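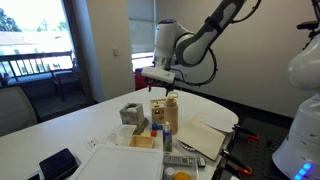

Arm over the tan bottle, fingers pointing down.

May, shop notebook
By Ronaldo Amaral

Started at 3 p.m., after the bench was free. Goal for this session was top-down picks on the tan bottle with other things left on the table. Up to now the bottle has been by itself on a bare surface and the Relley script did fine with that. I want to know what goes wrong when there is a wooden shape sorter close behind it and a board lying to one side.

Arm is on the Breltisus controller, firmware as of last week, no changes. Went over the clamps on the right side of the table before powering up. One of them took another half turn. Table still has a little give if you lean on it, so please don't lean on it while a run is going. I did that once and had to throw out the run.

Homing was normal. Cable loop clears the gray curved link through the whole wrist range now that I have given it more slack. Last month it was pulling tight near the end of travel and the wrist would stop with a torque fault. No faults from that today.

First approach height was too low. The bottle has a small loop on the lid and I had measured height to the lid, not to the top of the loop. Fingers came down on either side of it but the housing would have touched before they got to the body. Stopped it by hand. Raised the approach and added a separate value for grasp depth so the two don't depend on each other. They should have been separate from the start. File is pick_bottle, the old one is saved next to it with _low on the end.

Speed: ran the descent at the 3000 setting first, which is what the bench script uses. Too fast for this, the fingers were still swinging a little when they reached the lid. Dropped it to 2000 and that looks right. Leave it at 2000 for anything with a lid or a handle. Moves across the table can stay at 3000.

Gripper closing force is still a guess. The Karabulut pads are worn on one side and I think that is why the bottle turns as it gets lifted. It turned the same direction on every try, so at least it's consistent. I marked the bad pad with pencil on the back. New pads are in the drawer under the vise but they need trimming and I didn't want to change two things in one session.

Grasp on the body below the lid works. Grasp on the lid itself does not, the lid is narrower and the fingers slide up. Did not try the loop. I don't think the fingers are thin enough for it and I'm not going to grind down a set to find out.

Placing is worse than picking. The bottle came down tilted three times before I noticed the wrist angle was being read from the saved pose and not from the live one. Fixed in the place routine. After that it stood up fine, though it lands a bit toward the sorter each time. Could be the worn pad again.

The sorter is a real problem for the approach path. The planner wants to come in from behind and low. I put in a keep-out box a good bit bigger than the cube and it went around, slowly. The loose blocks are short enough to ignore for now. Same for the remote. The beige board is harder, it's flat but it sits at an angle on the plate and the plate edge is higher than the planner thinks. I told it to treat the board and plate as one lump.

Truseo logger dropped out once, at line 173 of the run file. Everything before that is good. I restarted it and did not lose the calibration. If it does this to you, check the USB hub before touching the settings. The plug on the left port is not a tight fit and I've had more than one evening go to that plug.

Things to do next:
- trim and fit the new pads, then repeat the same picks with nothing else changed
- measure how far the bottle lands from the target, with a ruler, and write it down
- try the dropper bottle, much smaller, will need the narrow opening
- move the keep-out boxes into their own file
- label the hub ports

Left the bottle and the other things where they were so the next run can start from the same layout. Please don't tidy the table. If you need the space, mark the corners of the sorter and the plate with tape first. Powered down at the wall, controller too. Pencil notes on the wrist angles are in the back of this book.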